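Gatergate Storage Hall – Rack and Aisle Inspection
Site: Gatergate, Hall 2
Inspection date: Tuesday, August 26, 2025
Rack system: Plavar, bolted beam type
Previous inspection: January

1. Uprights and footplates
Status: Pass with comment
Footplates are anchored at all positions. Paint is worn on the aisle side of the end frames, bare metal showing at pallet height. No bending found when checked with the straightedge. Touch up the paint before the next inspection.

2. Beams and beam locks
Status: Action required
Locking pin missing at bay 17, second level, left end. Bay unloaded and tagged on the spot. Do not reload until a pin of the correct Plavar pattern is fitted. Wire or cut nails are not accepted as a substitute – this was already noted in January.

3. Load signs
Status: Action required
Sign at the Lill end still shows the old limit. The limit is 1000 kg per beam pair. Replace the sign and remove the old one completely, including the adhesive backing.

4. Decking
Status: Pass
Panels sit flat on both beams. One panel in the upper level has a raised corner, within tolerance.

5. Clearances
Status: Pass with comment
Gap between back-to-back rows measured at 255 mm at the narrowest point. Required minimum is 300 mm on the current Bernurow layout drawing, but the drawing allows the smaller figure where row spacers are fitted. Spacers are fitted. Drawing note to be made easier to find.

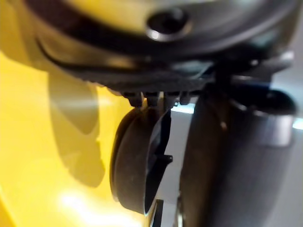

Dark housing with rimmed recess, yellow surface at left.

6. Aisle floor
Status: Pass with comment
Joint filler is breaking out near the dock door. Trucks can still pass safely. Refill the joint and keep the area closed until the filler has cured.

7. Lighting
Status: Pass
All fittings working. Diffusers dusty – clean at next lift hire.

8. Escape routes
Status: Action required
Stretch wrap and empty pallets stored in front of the north exit. Cleared during the inspection. Floor marking at this exit is too faint to read and must be repainted.

9. Records
Status: Pass
Damage log is up to date. Entries for the Lill end lack a bay number. Enter the bay number in every case.

Overall result: Hall 2 may stay in use, except bay 17. Open items are 2, 3 and 8.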